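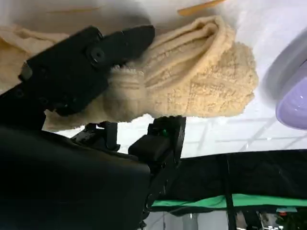 Budholm Heated Towel Rail, three months in

My mother-in-law believes a bathroom should be warm enough to bake in, and she was coming to stay. That is how I ended up owning a heated towel rail. I had gone into Wurkis for a toilet seat.

The Budholm is the freestanding kind, with feet, which means no drilling and no electrician. It has six bars, a timer, and a cord that is slightly too short for every bathroom I have ever been in. Mine now stands eighteen inches from where I wanted it, partly in front of the cabinet where we keep the toilet paper. We have adapted. The toilet paper lives in the hall.

Assembly is supposed to take 25 minutes. The instructions are pictures only, and the man in them is having a wonderful time. I had the left foot on backwards until step five, when it became clear that his rail was upright and mine was resting. Everything you need is in the box, including a hex key of such soft metal that it rounded off on the last bolt. Use your own.

Does it heat towels? Yes, with conditions. A thin towel folded once over a bar gets properly warm in half an hour. A thick one, the kind people give you as a wedding present, takes closer to an hour and is only warm where it touches. You learn to wrap the hot stripe around your shoulders and be brave about the rest. Fold it in four and you have a room-temperature towel with a warm secret inside.

Drying is where it earns its floor space. Our bathroom has one small window that was painted shut by a previous owner, and in winter a towel hung on the back of the door was still damp the next evening and starting to smell like a pond. On the rail they're dry by lunch. I would have paid for that alone, though I'd have paid less.

The timer has two settings, 2 hours and 4, and a green light bright enough to read by. There is no way to have it come on by itself before you get up. You have to walk in cold, press the button, and go away again, which rather spoils the effect. My neighbor Usa Inthanon has the Nuchit, which costs more and can be set for six in the morning. She brings this up.

I did call Budholm about the wobble. It leans a little when all the towels are on one side, and a very patient person named Ilango Poduval told me to put the towels on both sides. He also sent a free pair of rubber feet, which arrived on a Thursday and did fix it on tile. On the bath mat it still sways.

Good: dries towels, easy to wipe down, runs silently, warms a small room a bit if you shut the door.

Not so good: short cord, no morning timer, the light, the hex key.

Four stars out of five. My mother-in-law stayed for most of May and used it every day. She says it could be hotter.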